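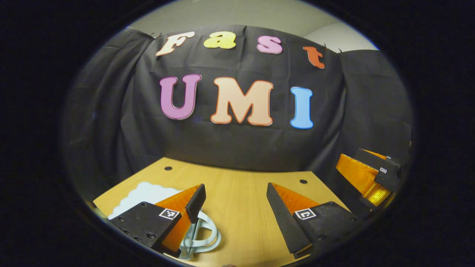 Most of the money wasted on a first home robotics bench goes on the wrong thing at the start. People price the arm or the grippers, find the number, and treat the rest as loose change. The rest is where the budget goes. A pair of hand-held grippers needs a table at the right height, a plain background, light that doesn't change through the afternoon, storage, and a pile of ordinary things to pick up. Black cloth clipped up behind a wooden tabletop does very well for the background, and a pale blue cup with a handle is a better thing to practise on than most of what is sold as a test set. The tips on this page are for anyone fitting out a bench in a garage, spare room or school workshop and wanting to spend the money in a sensible order.

Start with the bench

Measure the space before you look at any catalogue. You want room for the table, room to stand in front of it with both elbows out, and a clear path to the door. Two hands working at once need more width than you'd guess. Mark the table out on the floor with masking tape and stand there for a while with your arms up.

A second-hand timber table is fine. Check that it doesn't rock. A few old screw holes in the top do no harm, but keep them out of the spot where small parts will be set down, or plug them with filler and sand flush. Avoid glass and high-gloss tops. They throw the light back and any camera you add later will have trouble with it.

If you plan to bolt an arm down one day, look underneath for a rail or drawer runner where the clamp would go. We bought our first table without checking and had to cut a drawer out of it.

Backdrop and light

Buy the cloth wider than the table. It should come around the sides a little so you don't get a strip of shelving or window in the corner of your footage. Matte black cotton is cheap and hides dirt. It also shows every bit of lint, so keep a roller on a hook nearby. Folds and wrinkles don't matter much for practice. If they bother you, run a dowel through the bottom hem.

Small clips hold better than tape and come off without leaving a mark. Buy a bag of 20. You'll use a couple on the cloth and the others will disappear onto cables.

Foam letters can be pinned straight to the cloth if you want a name or a bay label on it. They weigh next to nothing and don't pull the fabric down. Choose light or bright colours on black.

For light, two cheap LED panels aimed at the ceiling or a pale wall are better than one expensive one aimed at the table. Put both on the same switched power board.

Choosing grippers

Decide what you want to pick up, then look at how far the fingers open. The widest thing on your list should fit between them with room to spare. Do this before comparing prices, because the cheaper models often save on travel.

Look at the pads next. They are the part that wears. Textured pads hold smooth plastic well but collect grease and crumbs, and they need a wipe with warm soapy water and a proper dry. Ask the seller for the price of a replacement set and how the pads are fixed. Screws you can see and reach are a good sign. If the pads are glued, allow for replacing the whole finger.

Soft wedge-shaped fingers, the see-through kind, give a little around the object and forgive a clumsy grip. Keep them away from heaters and out of direct sun when they're put away.

If the fingers carry those small square black-and-white markers, treat the markers as part of the equipment. Don't put a sticker over them, don't scrub them with solvent, and buy spares if the maker sells them.

Comparing quotes

We went through this with two suppliers, Faltine and Plarkmont. The Plarkmont quote looked dearer until we read what was left off the other one. Before you sign anything, get these in writing:

Freight, both ways, in case something has to go back.
Spare pads and screws, priced individually.
Chargers and mounting plates, and whether they're in the box.
Software fees after the first year.
How long a repair takes, and who pays while you wait.

Ask for the manual ahead of time too. A seller who won't send it is telling you something about the support you'll get afterwards.

A plain way to split the budget

Write down the total you can spend. Take 20 per cent off the top and don't touch it. That covers spare parts and whatever you forgot. Out of what remains, pay for the bench, cloth, light and power first. The grippers come next. An arm comes last, and it can wait until the hand-held work is going smoothly.

If you need a pair, buy the pair together — mismatched versions are a nuisance, and the second one is never on special when you go back for it. We ended up with Gape fittings on one side and an older Uvow set on the other, and the screws are different sizes.

Things to practise on

Don't pay for these. Go through the kitchen cupboard and the op shop. You want a mix of stiff and floppy, clear and solid, flat and tall. Clear plastic is harder than it looks. Flat things with a wavy edge are useful as well, as the grip changes depending on where you take hold. Lay a cup on its side some of the time so it isn't always picked up the easy way.

Keep the lot in a lidded tub under the bench and replace anything that cracks. Seven or so objects is plenty to begin with.

Upkeep to allow for

Wipe pads after each session. Check finger screws weekly and nip them up by hand only. Wash the cloth cold, on its own, and hang it back up damp so the creases drop out. Write the purchase date inside the lid of the carry case, and keep the receipts in the same place. Warranty claims go a lot faster with both.

Prices and supplier notes on this page were last checked on 15th March.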